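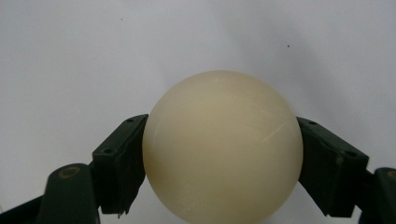 One reader of the last edition wrote in to say the trailing stop in Wandesby had closed a winning position overnight, at a price the chart never showed, and asked why the guide still told people to leave it switched on. A fair question, and this section has been rewritten with it in mind. The chart in Wandesby draws the bid only. A short position closes at the ask. If the spread widens late in the session, the stop can be reached while the line on your screen sits calmly below it.

4.2 Setting up a trailing stop

Before you start: the feature needs a live feed from either Emex or Kaijage. It will let you fill in the form on a delayed feed and even show a green check mark. The check mark means the form was filled in. It does not mean the stop is active.

1. Open the Orders panel and select the position you want to protect. If you hold more than one position in the same pair, open each one separately. "Apply to all" skips positions opened from the mobile app.

2. Click Protect, then Trailing. The box opens with a suggested distance. Clear it. The suggestion is worked out from the last hour of trading, and a quiet hour gives you a stop so tight that ordinary noise will take you out.

3. Type your own distance in points, not pips. A distance of 338 points is 33.8 pips on a pair quoted to five decimals. On yen pairs, check that the feed is quoting three decimals before you trust the conversion shown beside the box.

4. Set Trigger Side to "Closing price side." The default is "Bid," whatever direction you are trading.

5. Set the step. A step of 2 points moves the stop almost constantly and fills the log with entries you will never read. A larger step moves it less often and gives back a little more if the market turns.

6. Click Send to Server and wait for the order number. Until a number appears, the stop lives on your computer and disappears when you close the program.

Note: Kaijage accounts hold trailing stops on the server. Emex accounts hold only the last fixed level sent. If your connection drops, an Emex stop stays where it was and stops trailing. The status bar says "Protected" in both cases.

Caution: A trailing stop is an instruction to close at the next available price. It is no promise of the price you typed. Over a weekend gap or a rate decision the two can be a long way apart, and no setting in this panel changes that.

4.3 Using the Tomeo signal add-on

Tomeo places arrows on the chart and can be set to move your stop when an arrow appears. We include the steps for people who want them.

1. In Add-ons, turn on Tomeo and restart the program.

2. Under Link to Orders, choose "Suggest only." With "Automatic," Tomeo replaces the distance you set in 4.2 and does not put it back when you turn the add-on off.

3. Uncheck Redraw History. While it is checked, past arrows shift as new prices come in, so the old signals look better than they did at the time. Any hit rate you read off that chart is worthless.

4. Run it on a practice account through at least 3 rate announcements before linking it to real orders.

If the arrows vanish after an update, repeat step 1. Your choices in steps 2 and 3 will have gone back to their defaults, so check those too.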